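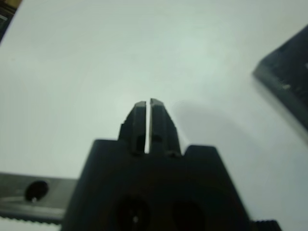

Find the gray metal bar on the left. Small teeth run all along its bottom edge!

Why do so many things have teeth?

I don't mean sharks. I mean bike parts, can openers, music boxes, zippers and the sliding gate at the end of my street. Once I started looking for teeth I couldn't stop, and now I drive my family a little bit crazy at the hardware store.

Let's start with a problem. Say you want to push a heavy book across the floor using a wheel. You press the edge of the wheel against the book and turn it. If both are smooth, the wheel might just spin and slide along the cover, and the book stays where it was. Slipping is a big nuisance when you're trying to move things.

Now give the wheel teeth, and give the book a row of teeth too. Each tooth on the wheel drops into a gap, pushes, and lifts out again while the next one is already coming in. The wheel can't slide. If it turns, the book has to go!

A wheel with teeth is called a gear. A straight strip with teeth is called a rack, and when a small gear runs along a rack, the small gear gets its own name, the pinion. (I like to say it out loud. Pinion, pinion, pinion.) What I love about these two is that one goes round and the other goes straight. You can turn a handle in a circle and make something slide from side to side.

My grandpa's friend Florêncio Leitão used to fix sewing machines in Plesley, and he kept a jar of old gears on his windowsill. He let me tip it out on the table whenever we visited. Some of the gears fit together beautifully, and others crunched and jammed, and I couldn't work out why. He told me to put the teeth nose to nose. The ones that jammed had different-sized teeth! Big teeth won't sit in little gaps. Look at the teeth in the photo again and you'll see they are small and regular, like the teeth on a comb. Being regular matters a lot, since one fat tooth in a row of thin ones would stop everything with a clunk.

Belts can have teeth as well. A toothed belt is bendy, often made of rubber, and the bumps are on the inside so they can grab a wheel. There's one in plenty of car engines, and some bikes have one in place of a chain. The belt in a machine I once saw had over 300 teeth. I lost my place twice while I was counting.

What about the round hole near the end of the bar? Holes like that turn up on metal parts all the time. A hole might be for a bolt, or a pin, or a rod that has to pass through. Sometimes a hole is only there to make a part lighter. It's hard to know from looking, so I usually guess first and then ask a grown-up who fixes things.

Make your own rack and pinion

You need corrugated cardboard (the wavy kind), a jar lid, glue, and scissors.

Peel the flat paper off one side of the cardboard so the waves show. If it won't come off, dampen it a bit and wait. Cut a strip 6 inches long with the waves going across it, and glue it to the table side of nothing at all, just a plain piece of card, waves facing up. Cut another strip long enough to wrap around the lid and glue it on, waves facing out. Let it dry!

Now set the lid on its edge on top of the strip and turn it slowly, keeping the lid in one spot. Does the card slide along underneath? Try it again on smooth card and see how much it slips.

Words to keep

Gear: a wheel with teeth.
Rack: a straight piece with teeth.
Pinion: the small gear that runs along a rack.
Mesh: what teeth do when they fit into each other's gaps.

Then go and look in the kitchen drawer. Can openers are a very good place to start.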